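Chapter 4
Picking Things Up: Your First Simulated Reach

What you will do in this chapter
Set up a shared class world in the simulator
Move an arm to a point in space and stop it there
Write a reach in stages
Keep a run log that your teammates can read

Words to know: pose, waypoint, base frame, clearance, run log

Put your hand flat on your desk, close your eyes, and pick up your pencil. Easy! Now try it again, but say out loud every move your hand makes before you make it. Up a little. Left. More left. Down. Open the fingers. Most people get stuck well before they touch the pencil, and they are usually laughing by then. Your hand has been doing this since before you could talk, and putting it into words is real work.

Putting it into words is also the whole job in this chapter. By the end of it your team will have an arm that can travel to a spot you choose, wait there, and go down toward an object at a speed you choose. Grasping comes in Chapter 5, so be patient with yourselves. A good reach makes everything in the next chapter simpler.

The Berncombe Challenge

All the projects in this unit lead up to the Berncombe Challenge, the class contest at the end of the term. Each team gets a tabletop with a few everyday objects on it and has to move one of them into another. The scoring sheet has 100 points on it. Only 20 of those are for finishing the move. The rest go to the plan, the code, the run log, and how well the team explains a run that went wrong. Read that again if you are the kind of person who wants to skip the log!

Teams have 4 members. Decide early who is driving (typing the commands) and who is logging, and trade jobs every session. The people who are not typing often spot the mistake first, so keep them close to the screen.

Opening the world

Start the simulator and load the world called Okside. It takes a little while the first time, as all the surfaces have to be built. You will find a room with a tiled floor and a round table, and a robot arm to reach over it. Turn the view with the arrow keys until you can see the gripper and the table together, and save that view under your team name. You will be coming back to it a lot.
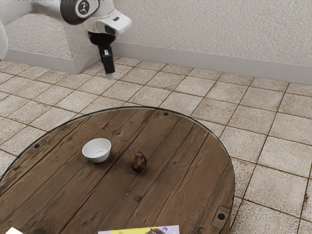 Figure 4.1 The Okside world before a reach. The gripper points straight down, beyond the far edge of the table. The pear and the white bowl are the objects used in Activity 4A.

Look at where the gripper is in Figure 4.1 and where the pear is. What would you tell the arm first? Nearly every new team says "go to the pear," and the arm is happy to obey. It takes the shortest path it can find, and the shortest path may run through the side of the pear or into the rim of the table. In a simulator that costs you a reset. Do it anyway, once, and watch it from two different views. It's a great way to learn what a path is.

Reaching in stages

A safer reach has a stop in it. First send the gripper to a waypoint, a spot directly over the object with plenty of clearance. Let it settle. Then bring it down slowly along a straight line. The Varketti team arm library, which you installed in Chapter 2, has one command for each of these moves:

move_above(object, height)
lower_to(object, speed)

Heights are in millimeters and are measured from the tabletop. If you type 900 where you meant 90, the arm will try to stretch toward the ceiling, and your logger will have something fun to write down.

Before you start Activity 4A

Sketch the table from above on grid paper. Mark the pear, the bowl, and your waypoint. Draw the path you expect the gripper to take from its starting pose, then set the sketch next to the keyboard and keep it there while you run.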